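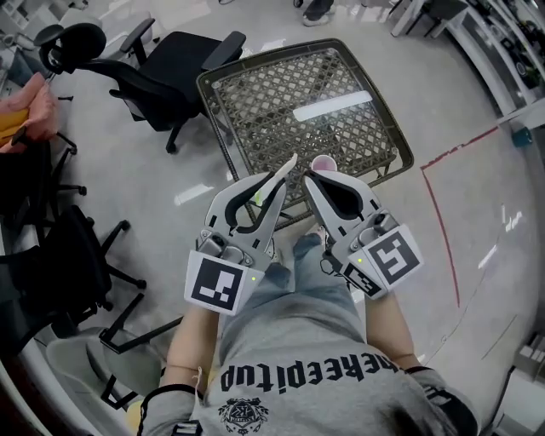
Hands over the glass-topped table, with the wicker showing through.

Burglary figures for our end of town, and a word about sheds

Hello again, and a happy new year to those of you I haven't bumped into yet. I promised in the November letter that I would go through the local crime figures once the last quarter was in, and I have now had a good long evening with them and a pot of tea, so settle down, because I have rather a lot to say.

The good news first. Reports of house burglary in the Villalba estate and the streets behind it fell to nine over the quarter, which is the lowest I can remember writing down for this newsletter. Bicycle theft is down as well, though I would be a little careful with that, as several of you have told me you didn't bother reporting a stolen bike when it went. Please do report it, even if it was an old rattler with a flat tyre. The patrol hours are worked out from what gets reported, and a bike that was never mentioned to anyone can't help us make our case.

Now for the part that isn't so cheerful. Thefts from sheds and garages have gone up to 30, and most of them were on the lane side, where the back fences are low and the lamp by the substation has been out since the clocks changed (yes, I have chased it again, and yes, I was given a new reference number again). What goes missing is nearly always the same sort of thing: garden tools, drills, fishing tackle, and in one sad case a whole set of Christmas lights still in the box.

Amancay Zúñiga, our neighbourhood officer, came along to the drop-in at Skastari café and was very generous with her time, staying well past the hour when they usually start putting the chairs up. Her feeling is that most of these are quick visits, over in a few minutes, by someone who has tried a handle and found it open. Only three of the sheds had been forced. She was kind about it, but you could tell she would like us all to go and look at our own back doors.

She also talked us through padlocks, and I took notes. A closed-shackle lock is harder to get cutters round, and the hasp wants to be bolted right through the door, with the nuts on the inside, as plain screws come out with any old screwdriver. Write your postcode on your tools with a marking pen, take photographs of anything you'd miss, and keep the serial numbers indoors. I did mine on Sunday and found I own two spirit levels, so if anybody is short of one, do ask!

A few of you wanted to know about the Gekow alarm scheme. It is still running and there is still a waiting list, but people living alone are being moved up it, so if that is you or your mum or the gentleman next door, let me know and I will pass the name on. The Patex leaflets on doorstep callers are in the rack at the library, in large print too.

The next drop-in is on Mon 15 January, at the café as before, from half past six. Amancay hopes to be there, shifts allowing, and will bring marking pens. Bring your questions, and bring a neighbour if they'll come. The side door is the one to use, as the front one sticks in the damp.

We use cookies to remember your newsletter preferences. By continuing to read this site you agree to their use. Manage settings | Accept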